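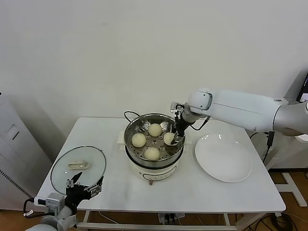 Doma Steamer Transfer Set
Data card, version 3
Last revised: 2025-05-23

Summary

The Doma Steamer Transfer Set is a collection of robot demonstrations in which steamed buns, or dough pieces of the same shape, are moved between a plate and the perforated tray of an electric steamer. It is supplied by Sendside with the Doma two-arm kit and may also be licensed separately. The set is intended for buyers who wish to train or check a handling policy on soft, round food items before adapting it to their own kitchen equipment.

Contents

The release holds 1000 episodes. Each episode includes:

- color video from the head camera
- color video from the wrist camera
- joint positions and gripper opening for both arms
- a short task sentence in English
- an outcome label (complete, partial or stopped)

Episodes are stored in 16 folders, grouped by recording session. Head and wrist video share a common clock. Audio was not recorded.

Tasks

Task names are given as they appear in the index file.

plate_to_tray: move one piece from the plate to the steaming tray.
tray_to_plate: move one piece from the tray to the plate.
lid_on: place the glass lid on the steamer.
lid_off: lift the lid and set it down on the table.
fill_tray: load several pieces in a row without contact between them.
regrasp: release a piece on the tray and pick it up again.

The fill_tray episodes are the longest in the set and account for most of the partial outcomes. Users who require short clips only should filter on the field "task" before download.

Wrist view
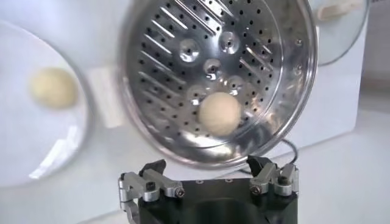

Wrist camera view: one dough ball in the steamer basket, one on the plate, gripper open.

The polished metal of the basket produces strong reflections in this view. Exposure was fixed for each session and no correction has been applied. Users who rely on depth estimates from the wrist camera should expect gaps on the basket floor and along the rim.

Known limits

All sessions used one steamer model and one table height. Grip force is not reported - the gripper opening is the only measure of contact. Outcome labels were assigned by one reviewer and checked by a second in part of the set. The data should not be used as evidence of food safety or of fitness for unattended cooking.

Terms of use

Kit owners may use the data for internal development at no added charge. Resale or public posting of the video requires written consent from Sendside. Derived models may be distributed provided that this card is included.

Maintenance

The data is maintained by Subira Mugo. Licensing requests should be addressed to Margareta Marinescu. Corrections to outcome labels are collected in the file errata.txt and will be merged in the June release.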